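Altach Floor Marking Tape – Royal Blue
Sold by Plikard

Home > Floor > Marking & Layout > Tape

Item no. 304
In stock – ships from Ukbridge
Sold by the roll or in the 2-pack
Colors: Royal Blue, White, Yellow, Red (Red is back in November)

Add to cart | Save for later | Ask about this item

Overview

Narrow tape for marking lines on hard floors. Gyms, classrooms, workshops, garages, the church hall with the badminton court that keeps wandering. Goes down by hand, tears by hand, comes up by hand. No machine, no applicator. One color all the way along the roll.

We carry a lot of tapes and this is the one that gets reordered. It's narrow, so it won't do a fire lane or a forklift aisle – for that you want Du Plessis Aisle Tape, which is wider and a good deal tougher, and a pain to get back up again. Altach is for lines that move. Marks for a stage. Stations for a kids' class. Where the chairs go. Where the printer goes back after somebody borrows it.

What people use it for

Sports lines, temporary
Blocking out furniture before you buy it
Stage and rehearsal marks
Start and target marks for games
Sorting areas on a workshop floor
Lining up shelving before you drill

What it sticks to

Sealed concrete – good
Vinyl and linoleum – good
Painted floor – good if the paint is sound, see below
Sealed wood – good, test a short bit first
Rubber matting – fair, the smooth kind only
Carpet – no
Bare brick, unsealed concrete, anything dusty – no
Outdoors – no

Painted floors: if the paint is flaking the tape will take the flakes with it. That's the paint, but we get the emails anyway. Leave new paint to cure fully. Whatever the tin says, then a bit more.

Laying it

Sweep. Then wipe, then let it dry. Most of the returns we see are tape with half a floor's worth of grit on the back.

Mark both ends in pencil. Stick one end, walk the roll backwards keeping it low, set the other end, then press down along the length. Don't stretch it. Stretched tape pulls back overnight and you get a curl at each end. For a long run, get someone to stand on the start.

Press with a hand roller or a dry cloth. Shoe works too.

Curves are hard. It'll take a very gentle one if you nick the inner edge, otherwise use short straight pieces and live with it.

Crossings and marks

A crossing is the simplest mark to put down and the easiest to find again, better than a dot or a square for most jobs. Lay the first strip, press it, run the second straight over the top. No need to cut and butt the ends. Two layers in the royal blue come out a shade darker where they overlap, as on the greenish-gray floor here with the light blue cup next to the crossing,

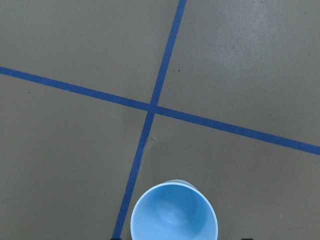
and that's normal, not a bad roll. Doesn't need to be square either if all you want is a spot to aim for. If you do want a right angle, measure 3-4-5 from the corner before you press anything.

On color: blue reads well on gray and on most greens. On a dark blue or black floor go with the white or yellow. Screens vary, so if it has to match something ask for a swatch, they're free.

Taking it up

Pull low and slow, back along the strip, not straight up. Cold floor, warm it a little with a hair dryer first. At a crossing take the top strip off before the bottom one or you end up with a ball of blue.

Any gum left behind comes off with warm water and dish soap and some rubbing. Solvent cleaners will do it faster but they dull some vinyl – try a corner.

Six weeks down is about what we'd plan for. It'll hold longer, but the longer it stays the more gum you get. Busy doorways, less.

Storage

Keep rolls flat, in the bag, out of the sun. Not on a radiator. Edges pick up fluff if they sit loose in a drawer and then the line looks hairy.

Good to know

– Tears straight across most of the time. For a clean end use scissors
– Mop around it, not over it, for the first day
– Not a safety tape. No grip surface, not reflective
– Can be written on with a permanent marker, ballpoint skips
– The core fits the Plikard desk dispenser but not teh small hand one

Customer notes

"Used it to plan a kitchen. Taped out the island, walked around it for a week, made the island smaller. Came up clean off the vinyl." – Kieran Nic Giolla

"Fine. Wish it came wider." – verified buyer

"Second order, color matches the first lot." – verified buyer

"Ends lifted on our concrete. Plikard asked if it was sealed. It was not sealed." – verified buyer

Questions we get

Can I paint up to it?
You can but it's not made for that and you'll get some bleed. Get a masking tape.

Will it stand up to chairs on wheels?
For a bit. The edges go first. Run the line where the wheels don't if you can.

Underfloor heating?
OK on low. Gum gets softer so expect more cleanup.

Do you cut to length?
No. Whole rolls only.

Shipping and returns

Orders leave Ukbridge in two working days. Returns on unopened rolls only, keep the bag on. If a roll arrives crushed send us a photo and we'll replace it, no need to post it back. Mixed colors in a 2-pack – put it in the order note, we don't have a button for it yet.

Goes with

Plikard hand roller, small
Plikard desk dispenser
Du Plessis Aisle Tape
Altach Floor Dots, pack of 6

Page updated July 18, 2020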